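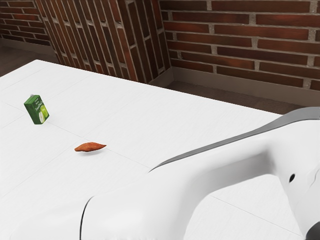

Cómo asar batatas enteras

Para asar batatas enteras conviene elegir piezas de tamaño parecido, firmes y sin brotes. Las muy gruesas tardan bastante más y a menudo quedan duras en el centro. Sirve cualquier variedad, aunque las de color naranja, como la que está sobre la mesa blanca junto al cartón verde de zumo, suelen quedar más dulces y húmedas.

Lave 4 batatas con un cepillo, séquelas bien y pínchelas varias veces con un tenedor. No las pele. Precaliente el horno a 200 grados, con calor arriba y abajo, y forre la bandeja con papel – sueltan un jugo que se quema y cuesta limpiar.

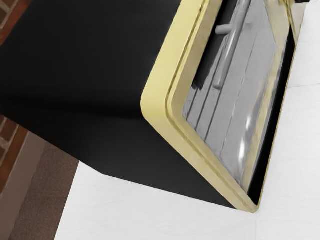 Colóquelas separadas, a media altura, y áselas unos 59 minutos. Deles la vuelta a mitad del tiempo. Están hechas cuando un cuchillo fino entra hasta el centro sin resistencia.

Déjelas reposar dos minutos con el horno apagado y ábralas a lo largo. Con sal y mantequilla basta. Si sobran, guárdelas con piel en la nevera – la pulpa fría sirve para puré o para masa de pan.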